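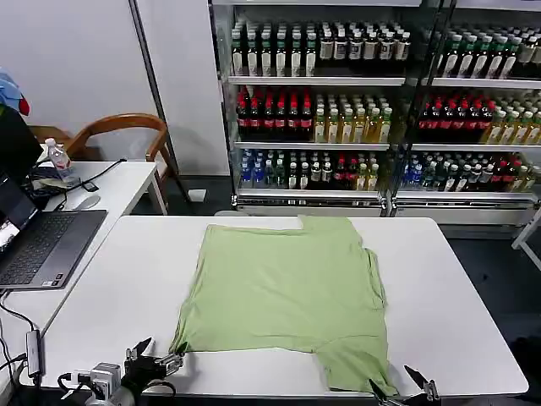

Folding at Cumov starts in October, when the summer shirts come in to be put away for winter. We do it in the front room, where the light is good. The sage-green T-shirt is laid flat with its collar to the far side of the white table, and the creases get smoothed out before the first fold. Last year we put away 626 pieces, and 253 of them were T-shirts.

Shirts go in the Odoi boxes — 13 to a box, heavier ones at the bottom. Labels face outwards. 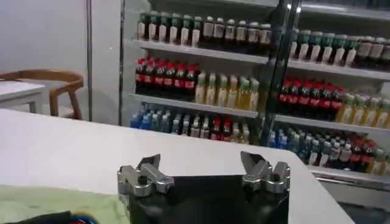

Should shirts be folded or rolled for storage?

Folded, if they are going in a box until spring. Rolling is fine for a suitcase, but rolled collars crease over a long winter.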